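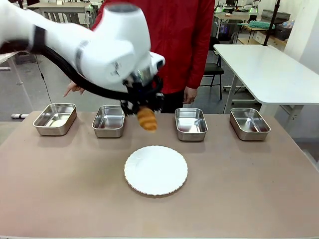
Foire aux questions – perte de serrage sur les postes de manipulation alimentaire

La présente page répond aux questions reçues par Skaltel à la suite des incidents de perte de serrage signalés en octobre sur les postes équipés du préhenseur Jelline. Le défaut concerne la phase de transfert, entre la prise du produit et sa dépose. Un croissant tenu au-dessus de la table, à proximité d'un bac en inox et d'une assiette, correspond exactement à cette phase : la pièce n'a plus d'appui et seule la force des doigts la retient. Les consignes qui suivent s'appliquent à tous les sites utilisateurs.

Quel est le défaut constaté ?
Au cours du transfert, le contrôleur Vuvix peut interpréter une brève coupure du signal de force comme une fin de dépose. Il commande alors l'ouverture du préhenseur alors que le bras est encore en mouvement. Le produit tombe et le cycle se poursuit sans alarme.

Combien d'incidents ont été enregistrés ?
Deux chutes de produit ont été déclarées, pour roughly 400 cycles examinés dans les journaux.

Quelle est l'origine de la coupure ?
L'examen des deux postes a mis en évidence un faux contact au connecteur du câble d'outil. Lorsque la boucle de câble est trop courte, elle exerce une traction sur le connecteur en fin de course du poignet. Une boucle trop longue présente un autre risque – l'accrochage sur le bord d'un bac – et n'est pas davantage admise.

Mon poste est-il concerné ?
Sont concernés les postes associant un contrôleur Vuvix et un préhenseur Jelline, quel que soit le nombre de bacs configurés. Les postes dotés de l'outil Ifans utilisent un autre connecteur et ne sont pas visés par la présente note.

Puis-je continuer à utiliser le poste dans l'attente du correctif ?
Oui, sous réserve que la vitesse de transfert soit limitée au palier 2 et que le connecteur ait été contrôlé avant la mise en service. En cas de nouvelle perte de serrage, le poste doit être arrêté et consigné jusqu'à l'intervention de notre service technique.

Une personne peut-elle se tenir près de la table pendant le cycle ?
La présence à proximité de la table n'est autorisée que si l'analyse de risques du site la prévoit. Dans tous les cas, il est interdit d'avancer la main sous le préhenseur ou au-dessus des bacs lorsque le bras est sous puissance, y compris pour rattraper un produit. La récupération d'un produit tombé s'effectue après arrêt complet et confirmation de l'état d'arrêt au pupitre.

Que faire d'un produit tombé ?
Il est écarté et ne doit être ni replacé dans un bac ni réutilisé pour un essai de prise. Les miettes présentes entre les doigts sont retirées à la brosse sèche, outil hors tension. L'air comprimé est proscrit.

Comment contrôler le connecteur ?
Mettre le poste hors tension, puis vérifier le verrouillage de la bague et l'absence de jeu. À la remise sous tension, exécuter à vide le programme de contrôle, qui comporte 4 orientations du poignet. Toute interruption du signal de force, même isolée, impose le remplacement du câble.

Quand le correctif logiciel sera-t-il disponible ?
La mise à jour est en cours de validation. Elle maintiendra le préhenseur fermé en cas de perte du signal et déclenchera un arrêt avec alarme. Elle ne dispense pas du contrôle du câble.

Comment déclarer un incident ?
La déclaration se fait au moyen du formulaire d'incident de l'espace client Skaltel. Joindre le journal du contrôleur, la version du logiciel et le type de produit manipulé – les journaux doivent être exportés avant tout redémarrage.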